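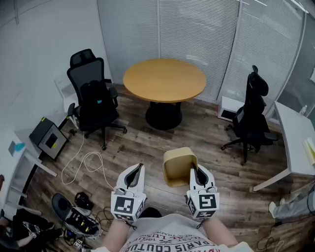 Why Does Cardboard Have Wiggles Inside?

Find a cardboard box that no grown-up is saving. (Grown-ups save boxes for years. They will tell you it is a good box.) Tear off a corner and look at the torn edge. See the wavy line in the middle? Engineers call those waves flutes, though you can't play a tune on them.

Most boxes are made from three sheets of paper. Two are flat, and the wavy one is glued between them. Each wave works like a tiny arch, and arches are very good at holding things up. Bridges have known this for a long time.

Try it yourself

1. Lay a sheet of paper across two cups, like a bridge.
2. Put a coin in the middle. Down it goes.
3. Fold the same sheet back and forth into a fan, with the folds running from cup to cup.
4. Add coins until it gives up. Ours held nine before Sumeya sneezed.

What makes a box go floppy?

Water, mostly. Paper is made of tiny plant fibers that cling to each other, and water makes them let go. A box left out in the rain in March will be soup by dinnertime.

Can it be used again?

Yes. Old boxes get mashed up with water and pressed into new paper. The fibers get a bit shorter each time, so new ones are often mixed in. Please take the pizza out first.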